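沸点という言葉を信用しすぎていないか

高校で化学を習った人に「水の沸点は」と聞けば、即座に100度と返ってくる。もちろん間違いではない。ただ、私はこの即答を聞くたびに少し身構えてしまう。圧力はいくつの話か、容器は何か、水に何が溶けているか、そういうことを全部置き去りにしたまま数字だけが独り歩きしているからだ。

先日、ネスデンという町で開かれた理科教育の小さな集まりに出た。登壇したコラード・ネグリ氏は「物性値は暗記させるべきだ」という立場で、沸点、融点、密度、比熱を一覧にした表を配っていた。よくできた表だった。だが、私が引っかかったのは表の欄外に測定条件がひとつも書かれていないことである。質疑でそれを尋ねると、「常圧だと誰でもわかる」という答えだった。本当だろうか。常圧とは1気圧なのか1,000ヘクトパスカルなのか、会場で三人に聞いたら答えは割れた。両者の差は水の沸点にして0.4度足らずで、台所では無視できる。しかし、表の数字には小数点以下まで書いてあった。小数点以下を書くなら条件も書くべきだし、条件を書かないなら小数点以下は飾りである。

もっと厄介なのは、純物質の値を混合物にそのまま当てはめる癖のほうだ。砂糖水や塩水の沸点が上がることは教科書にも載っている。載っているのだが、そこで使う式は希薄溶液の近似で、しかも溶質が揮発しないという前提つきである。この前提が授業でどのくらい真面目に扱われているか、私はかなり疑っている。エタノールを水に混ぜて同じ式に放り込み、「沸点は上がるはずなのに下がった、実験の失敗だ」と書いてくる学生を、毎年のように見る。失敗したのは実験の側ではない。式の使い道を確かめずに渡した側にも責任がある。

同僚のレンピ・オヤラ氏とはこの件で長く言い合っている。彼女によれば、最初から前提を並べると初学者は逃げる、まず単純な式で成功体験を与えるのが先だという。気持ちはわかる。私も最初の講義で活量係数の話を始めて、教室の空気を凍らせたことがある。それでも、単純な式を渡す日に「これは薄いときだけ」と一言添えるのに何分かかるだろう。逃げる学生はその一言で逃げるのではなく、あとになって「実はあれは近似でした」と告げられたときに離れていくのではないか。少なくとも私自身はそうだった。
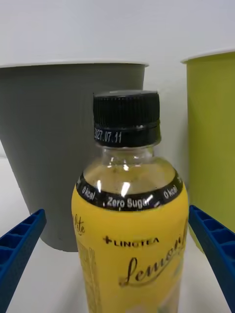 「0 kcal」「Zero Sugar」の表示があるペットボトル飲料。

混合物でいえば、過熱と突沸の扱いにも不満がある。沸点に達したら沸騰する、と多くの教材が書く。ところが、なめらかなガラス容器で静かに温めた水は、100度を超えてもすぐには泡を出さないことがある。沸騰には気泡の種が要るからで、だから沸騰石を入れる。実習の手引きには「突沸を防ぐため沸騰石を入れること」とあるのに、同じ手引きの理論の頁では、沸点は液体が沸騰を始める温度だと定義している。二つの頁を書いた人は互いの原稿を読んだのだろうか。定義としては「蒸気圧が外圧に等しくなる温度」と書くべきで、沸騰を始めるかどうかは別の問題だ。

この点では、マリツァ・パチェコ氏の教材が比較的ましだった。山の上の沸点を先に出し、平地の値を後から特別な場合として示す構成になっている。標高3,036メートルの峠なら気圧は700ヘクトパスカル前後まで落ち、水は90度ほどで沸く。生徒は最初に「場所で変わる」と知るので、100度が絶対の数だとは思い込みにくい。ただし、この教材も手放しでは褒められない。気圧から沸点を求める近似式が天下りに出てきて、どの温度範囲で使えるのかが書かれていないのである。せっかく100度という暗記を崩したのに、今度は式の暗記に置き換わっている。改訂の予定があるなら、まずあそこを直してほしい。

反論は予想がつく。ライモ・フットゥネン氏には以前、「君の言うとおりに教えたら、期末までに4章しか進まない」と言われた。そうかもしれない。試験範囲というものがあり、教員の時間は限られている。だが、私は進度を理由にした議論にはどうも懐疑的だ。彼の勤めるカラスの学校で使っている問題集には600頁近い分量があり、その多くは同じ式に違う数字を入れるだけの反復である。反復を少し削って、式が外れる例をひとつ入れる余地くらいはあるはずだ。外れる例は教室の実験でも作れる。水とエタノールを混ぜて温度計を差し、加熱しながら読みを記録していくと、純水のような平らな部分が現れず、温度はじわじわ動く。グラフを描いた学生はたいてい「沸点はどこですか」と聞いてくる。そこから話を始めればいい。火の扱いと換気に気をつければ、特別な設備もいらない。

もっとも、この実験にも注文はつく。温度計の校正を怠れば二、三度のずれは平気で出るし、球部を液に沈めるか蒸気に置くかでも読みは変わる。ダルド・エスピノサ氏が五月に見せてくれた授業記録では、球部の位置が班ごとにばらばらなのに、全班の値を平均して「クラスの結果」としていた。あの平均が何の温度なのか、私には説明できない。本人は誤差の範囲だと言うが、誤差と測定対象の違いを混同しているように思う。次の学期には球部の位置を揃えた記録も取るそうなので、生の数字のまま送ってもらう約束をした。平均はこちらで取るかどうか決める。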